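Druko open day, March 12, 2018 – quick notes before I forget

Got to the Cetgate site late, parking is a mess, 70 spaces and all taken by the time I pulled in. Badge, coffee, straight in with the second group. Hall one is mostly offices. Skip it.

Best part for me was the phone tables. Gray marble-look top, flowered wallpaper on the walls, phones laid out on it. Liked the wallpaper more than I expected to, the yellow blooms especially.
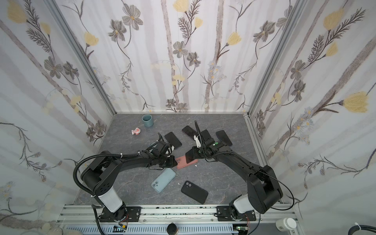

Asked about cases. Druko buys them from Zument, minimum order 500, which is to much for a shop my size. They said maybe 14 styles by September. We'll see. Matte finish is what my customers ask for, glossy just sits there.

The phones were at all angles, mostly black ones, plus a coral-pink and a light blue one in a pastel case. A small blue-gray cup and a little pink figurine in with them. Coral gets my vote. 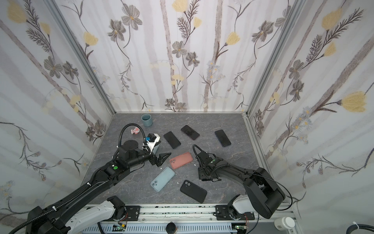
Lunch was sandwiches – fine. Then the Holzer stand, packaging samples, price break at 1,000 boxes. Took two flat ones home, need to check they fit the thicker cases. Missed the warehouse tour becuase the line was out the door. Slides are supposed to come by email.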